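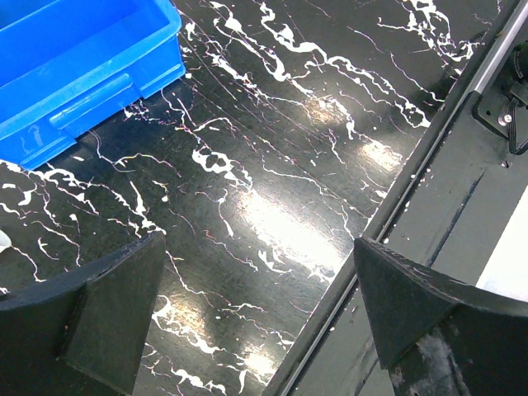

Is the Besdale open day worth the drive if you already run a small cell at work?
Depends on what you run. If you do bin picking or tabletop pick and place, the afternoon demo is useful. If you weld, skip it.

torque_wrench56
I went on Mon 19 March. The Damgaard arm was the main thing. The fingers are wedge shaped and open wide, and the blue crate sits right on the marble-pattern top, across from the rail. They let us ask for any start position we wanted. Parking is 16 dollars.

lineside
Did they say why they use a shiny black top? Ours hates glare. We went to matte gray in December and our missed picks dropped.

torque_wrench56
I asked. The guy said they want it hard on purpose. He claimed 988 good picks in the last 2000.

lineside
That's under half. I wouldn't put that number in front of visitors.

milora_user
I disagree. At the Milora demo they had perfect lighting and one part, and it told me nothing about my shop. I'd take an honest bad number.

lineside
Fine, but a buyer has to explain that number to a boss. Show the matte top first and the shiny one second.

oldpanelguy
Anyone know if the Zimex controller was on show? Their flyer listed it.

torque_wrench56
It was there with the door shut. They opened it when I asked. Wiring was neat, labels on both ends.

milora_user
What about finger wear? Ours get scuffed fast.

torque_wrench56
The right one had pale scuffs low down on the face. I didn't ask how many hours were on it.

oldpanelguy
Thanks. I'll go to the next one and ask about spare finger prices.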